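Shoes on the table, and other bad luck

Posted March 31, 2023

She has the superstition ready before I sit down. "Shoes on a table, my grandmother would have thrown me out of the house. So obviously I do it all day."

She is the owner of Norkach, secondhand shoes plus whatever small furniture fits through the door, on the hill side of Oslow. Been open since November. Before that, nine years at Gudberg, the department store, shoe floor, until they closed the floor. She took a box of shoe trees and a bad knee, she says. We talked between customers, so this is in pieces. Sorry in advance.

First thing I wanted to know was how many pairs. She had the number. 1,591 through her hands so far, she keeps a notebook. Of those 116 went straight to the donation bin.

"Split soles, mostly. Or somebody's dog. I can live with a scuff. I can't live with a split sole."

Black leather is what moves. Black, low heel, laces. People come in for the colorful stuff, hold it a while, put it back, leave with black. She used to fight it. Bought a whole rack of green suede the first month, still has most of them, do not ask about the green suede.

So what does she look at when a pair comes in?

"Lay one down on its side. Always. Standing up, every shoe is lying to you. On its side you get the heel, you get where the person rolled their foot. Leave the other one standing so you've got something to compare it to."

And then the laces come out, brush, damp cloth, leave it alone. The leave it alone part is where people go wrong, in her view. They want to polish right away. She waits overnight. Stuffs the toes with newspaper, plain newsprint, none of the shiny inserts.

I asked about the heel thing again because I wasn't sure I had it. Outside edge worn is normal. Inside edge worn, she'll still take it but pays less. Fifty cents on the dollar less? "No, no. A little less. I'm not a bank."

On price she is touchy. Most pairs are $50. People tell her that's high for used. "Then buy new ones for $50 and come see me in a year." A customer once offered her $1,000 for everything on the back wall, cash, that afternoon. She thought about it through lunch. Said no. Slightly regrets it, I think.

The furniture came in by accident. A neighbor was clearing out and she needed something for people to sit on while they tried things. Then she started liking the odd pieces better than the shoes. Favorite right now is a seat in red and black, all ripples and wavy edges, twisted posts, with two little balls stuck on it, one yellow one pink.

"It looks like somebody poured it. I love it. My sister hates it so much! She says it looks like a melted record. I put black shoes next to it because what else are you going to put next to it, brown?"

Is it for sale? Long pause. "Everything's for sale." Then: "Ask me in the summer."

The table she'd never sell though. Pale wood, plenty of grain to it, and she likes that nothing competes. Black on dark wood, you miss the scratches. She tried a glass top at Gudberg and spent the whole shift wiping finger prints. Does she put a cloth down? Should. Doesn't. Crumbs of old rubber get brushed off with her hand, and the wood gets a wipe when she remembers.

Somebody came in here wanting rain boots, and we lost ten minutes. No rain boots. She sent them to Ok, the discount place by the bus station, and didn't seem to mind.

Last thing, I asked for advice for people with one good pair at home in the closet. She counted off on her fingers but only got to two. Don't wear them two days in a row. Untie them before you take them off, "all the way, not that thing with the other toe." I do that thing with the other toe. She looked at my shoes and she knew. 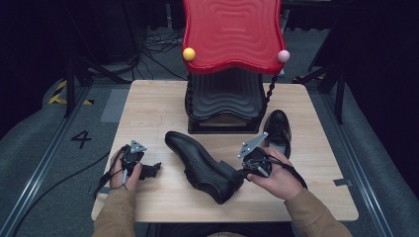
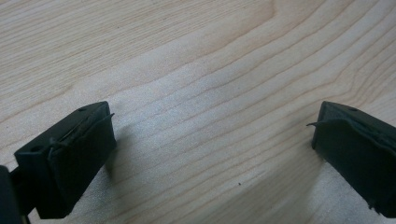
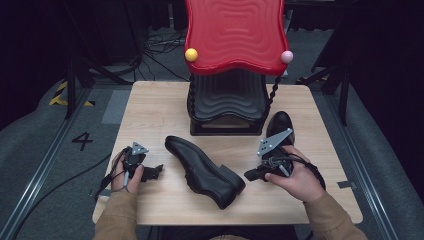

The pale wood tabletop in all three. Black shoes and the red-and-black seat in the first and third.

Norkach is open most afternoons, closed when the knee is bad. Bring shoes in clean if you can, she'd apreciate it, and keep the pair tied together.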